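Condiment Night Returns to Papadopoulos Hall, With New Racks

Mustard fans, your month has come! The Nillidar neighborhood supper is back in July, and the table setup is getting a makeover. Anyone who has spent half a meal smacking the bottom of a bottle will be as happy about this as we are.

The supper fed 200 people last summer, and the one complaint that kept coming up was the condiments. Bottles rolled off, wandered to the far end of the table, or refused to give up the last inch of anything. So Estrella Serrano, who plans the tables, has been trying out wire holders that keep squeeze bottles upside down with the nozzle pointing at the floor.

"I tested them at home with mustard and ketchup first, and then I got carried away and did hot honey," Serrano said. "My family has eaten a lot of hot dogs this spring."

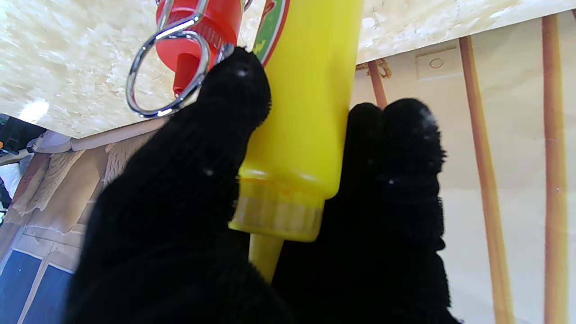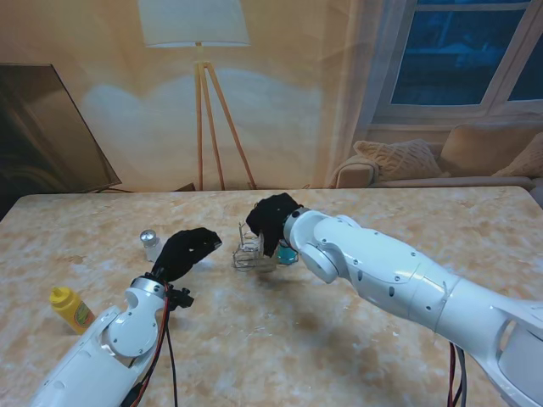
Each long table will get its own small rack, plus salt and a few extras the kitchen is still arguing over (relish is in, chopped onion is a maybe). The racks are light enough to pass down the row when somebody at the other end starts waving, and they come off the table in one go when it's time to wipe up.

Bogdan Costache is back on the grill and is making his pepper sauce again, the orange one that ran out before seven o'clock last year. He plans on about 3 gallons this time. He would not share the recipe with us, but he did let us taste a spoonful, and wow. Get in line early!

Supper starts at 5:30 p.m. and runs until the food is gone. Plates are 2 dollars for kids and pay-what-you-like for everybody else. Got a homemade sauce you're proud of? Bring it in a clean squeeze bottle with the ingredients written on the side, and drop it at the kitchen door before five. The sign-up sheet for desserts is on the board by the hall entrance, and there is still plenty of room under pies.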